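Search this site Go

Mernside's practice kitchen kit, reviewed
September 1, 2026
By Larysa Stelmakh

The Mernside kit is a set of fixtures and task files for teams that already own a robot arm and want it doing household work on a bench. It costs 1499 euros. The arm is extra. We ran ours against a toy kitchen, clamped the arm to the table edge and hung a black curtain behind.
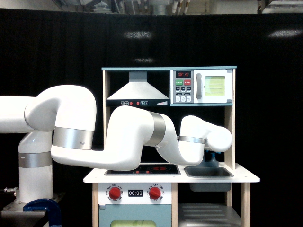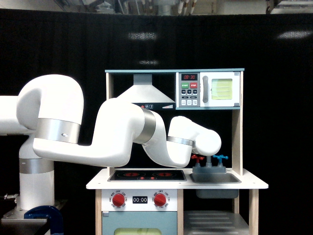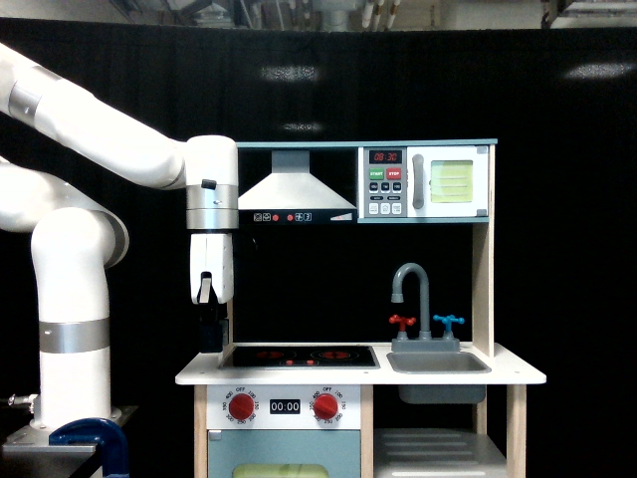

The arm at the toy kitchen, with the microwave display reading 08:30.

Setting up took two hours, most of it spent on the clamp. The plate must sit square to the counter or every stored position is out. The manual covers this in one paragraph and gives no tolerance.

The task files are well laid out. Each has a start position, a goal and a time limit. Reaching over the sink was dependable. Work near the hood was slower, as the wrist has little room there and the planner prefers long detours. Log files stop at 500 runs and must then be cleared by hand.

Support is by email. Hauke Ehlers at Mernside answered both our queries the same day and says the log limit will rise to 2000 in the next release.

Teams with their own task software will gain little. For a new group the price is fair.

Comments

Diane Lapointe: Does the plate fit a thicker table? Ours is solid oak.

Kaede Morikawa: We had the same detours near the hood. Lowering the speed limit helped a bit.

Ilse Teuber: Clearing logs by hand is a nuisance at this price.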